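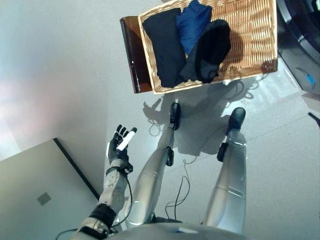

Looking down from the head camera: the clothes basket, both feet, and the left hand holding a small white object.

Home | Projects | Gallery | People | Contact

Clothes and Small Objects: Pictures from the Fledthorpe Study

December 29, 2018
By Themba Adams

This gallery goes with the Fledthorpe study, which Shafiq Uddin and I started in May at the Bainbridge lab. The question was a narrow one. When a person teaches a humanoid by driving its arms and hands through a task, which camera does the learned controller need most, the one at the head or the one at the wrist?

We recorded 1043 demonstrations in all. Shafiq drove most of them and I drove the rest. Each one is a single pick and place, either a garment or a small rigid object, and each was saved with the head view, the wrist view and the joint positions of both arms. We threw out 294 of them, mostly for dropped packets between the hand and the Drutitz logging box, and a few where the driver stopped partway and started over. The remaining set was split by object so that nothing in the test group had been seen in training.

We trained three versions of the same controller. One got the head view only, one got the wrist view only, and one got both. Every version was trained for the same number of steps and run on the same test list, in the same order, with the lights left alone between runs. I scored the runs from the logs without knowing which version I was looking at.

For garments, the head view did most of the work. The head-only version came within a few points of the version with both views, and the wrist-only version was well behind. It tended to close on the right piece of cloth in the wrong place, or to go for the edge of the container. Folded clothing is large compared with the hand, and by the time the hand is near it the wrist camera has little else in view.

Small objects went the other way. From above, the hand covers the object during the last part of the reach, and the head-only version often closed early. The wrist view fixed most of that. 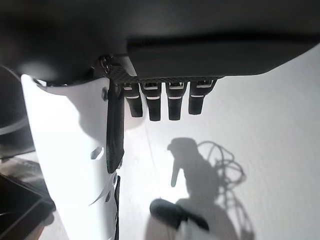

Wrist view, four fingers pointing down toward a black rounded object on the white surface. The shadows of the hand and cables are at the right.

The shadows turned out to matter. On a bright surface the shadow of the hand is one of the strongest shapes the wrist camera gets, and the controller picked up on it. We ran 700 extra test reaches with the main light moved to the other side, and the wrist-only version lost nearly a third of its successful grasps. The version with both views lost much less. We did not try random lighting during training – that is the first thing on the list for next year.

Cables are a smaller problem of the same kind. Their shadows change shape from one reach to the next, and we have not separated that effect from the rest.

The hand controller is the stock Tarkent release with no changes. The logging scripts and the scoring sheet can be had by writing to Shafiq at the lab. The full recordings are too large to mail, so please ask for the short set first.

Last updated: December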